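Okay, thread on email open rates, because I've had the same argument three times this month and I'd like somewhere to point people.

Background for anyone new here. I do marketing for small businesses, mostly shops and trades, mostly in and near Javville. I've been doing it long enough to have believed in QR codes twice.

A client (kitchen supply shop, lovely people, terrible wifi) got a sales call from Skarnell in December. Skarnell sells a thing that sits on top of your newsletter software and "optimises send time per subscriber". The rep promised more opens. He did not promise more sales, and I'd like you to notice that, as the client hadn't.

They signed up for the trial before ringing me. Fine. It's their money. I asked to be let into the dashboard.

The dashboard is gorgeous. Big green number at the top, smaller green numbers underneath. I looked for a red number for a good ten minutes and I don't think they've built one.

List size: 2,328. Not big, not tiny. It's a decent list for a shop like that, and most of it came from people writing their address on a clipboard at the counter, so they do know who the shop is.

Open rate before Skarnell: fine. Open rate after: much better than fine. The rep sent a congratulations email with confetti in it. Animated confetti. I had to scroll past it to find the numbers.

So I asked what counts as an open.

You'd think that would be a quick answer. It took four emails and a call. An open is when a tiny invisible picture in the email gets loaded. A lot of mail apps now load that picture by themselves, whether or not a human being has looked at anything. Some work mail systems do it too, when they scan for nasties.

None of this is new. People in email have been grumbling over it for years. What bugs me is how many tools still put it at the top in the biggest type, and then sell you a way to make it go up.

I asked if they could filter out the automatic ones. The rep said the model "already accounts for that". I asked how. He said it was proprietary. I asked if the before number had been filtered in the same way as the after number. He said he'd circle back.

He has not circled back.

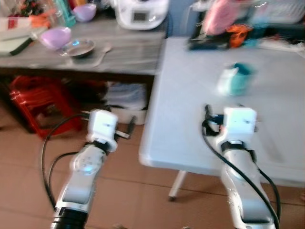 While I waited I did the boring thing and pulled the click numbers and the till numbers. The shop puts a code word at the bottom of each newsletter, you say it at the counter and you get a free tea towel or a few dollars off. Old-fashioned, a bit embarrassing for the customer, and it works a treat for tracking.

Clicks: flat. Code words at the till: flat. If I squint, slightly down, but January is always slow for them so I'm not going to hang that on anyone.

So opens went up a lot and nothing that opens are supposed to lead to went up at all. I can think of a few ways that could happen and none of them are worth paying for every month.

Somebody will say "but opens are a leading indicator". Of what, though? I've been asking that for years and the answer I mostly get is "engagement". When I ask what engagement is I get told it's opens and clicks.

Somebody else will say send time matters. Sure, a bit, maybe. If you sell lunch, send before lunch. I wouldn't send a newsletter at 3 am and I didn't need a subscription to work that out. (Skarnell's tool sent part of one campaign at 3 am. I checked the log. Those people were apparently "night-active".)

My guess is night-active means their phone was on the charger, downloading mail. I can't prove that. But Skarnell couldn't prove the other thing either, and they're the ones sending invoices.

Now, to be fair, since I'm always being told I'm not.

The subject line tester that comes with it is all right. It caught a line that would've been chopped in half on a phone. The unsubscribe handling is cleaner than what the client had before. The support person on chat (different from the rep) was quick and didn't bluff when they didn't know something. I'd hire that person.

I also ran a rougher test with another client who uses Drillo, a plainer newsletter tool with hardly any bells on it. Split the list in half. One half got the email at whatever time Drillo suggested, the other half got it at 10 am because that's when I'd had my coffee.

List of 4,000, so half each. Difference in clicks between the two halves was so small that I wouldn't bet a sandwich on it. I ran it again the month after and the coffee half came out ahead. I don't think that means my coffee is good for business. I think it means there wasn't much there to find.

I know, I know, two sends is not a study. Never said it was. It's still two more sends than the rep had for my client's industry when I asked him for a case study. He sent me one for a gym.

The gym case study, by the way, had a chart where the left-hand scale started partway up. If you start it from zero the big jump is a small bump. I redrew it on the back of an envelope and the client asked to keep the envelope.

Also no mention in there of what the gym charged, how many people joined, or what else they were doing at the time. There was a line about "a seasonal push". In a gym. In January. I'll leave that with you.

A few things I'd ask before paying for anything like this. Borrow them if you like.

What exactly gets counted, and has the way you count it changed in the past year?

Can I see the number with the automatic opens taken out, for both before and after? If they can only do after, I'd stop there.

Can I hold back part of my list and treat them the old way, so there's something to compare with? Skarnell's trial doesn't let you. I asked. Every subscriber gets optimised, so you can never find out what would've happened if they hadn't been. Very handy for somebody.

What happens to my list if I leave? Get that one in writing. With Skarnell you can export the addresses but not the history, so you walk out with less than you'd think.

And who gets paid if I say yes? Agencies often get a cut. I don't take them, but I've been offered them plenty of times, including once from a company whose product I'd just finished complaining about on their own webinar.

That last one is why I'm wary of the "top tools" lists. Go and look at the links on one. If they've got a long tail of letters and numbers on the end, someone's being paid for your click. Doesn't make the tool bad. Does make me read the word "favourite" a bit differently.

Someone from the Okeke newsletter asked if they could quote this thread when it's done. Yes, go for it, but please include the bit where I said the subject line tester was all right. I don't need another week of Skarnell's people in my replies telling me I'm biased.

I am biased, for the record. I'm biased towards the kitchen shop keeping its money until somebody shows me a till receipt.

What they did in the end: cancelled before the trial rolled over (there was a phone call, you can't cancel online, of course you can't). Put the same money into printing more of the counter clipboards' nicer replacement, a little card with a pen on a string. Signed up more than 100 people with it so far.

Will those people buy anything? No idea yet. I'll look at the code words in autumn and tell you, including if it's rubbish. I've been wrong about cards before. I once talked a florist into a loyalty card so complicated that her own staff stopped offering it.

Couple of replies to questions, as I can see them piling up.

Yes, I still look at open rates. If they fall off a cliff overnight, something's broken, probably your domain settings, and you want to know. It's a smoke alarm. I don't put it in the monthly report any more, and only one client has ever asked where it went.

No, I won't tell you which tool to use instead. Whatever you've got now is probably okay. If you can send an email, see who clicked, and get your list out again when you want to leave, I'd keep it and spend the afternoon writing a better email.

Yes, I did tell Skarnell all this before posting. They offered me a demo of the new version. I said I'd come if they'd let me hold back half the list. That was three weeks ago and I've still got the time free in my calendar.

Someone's asking if the AI writing add-on is any better. I only tried it the once. It wrote "elevate your culinary journey" for a sale on colanders. The client's version was "colanders, half price, we ordered too many". We sent the client's version, and they've got two colanders left.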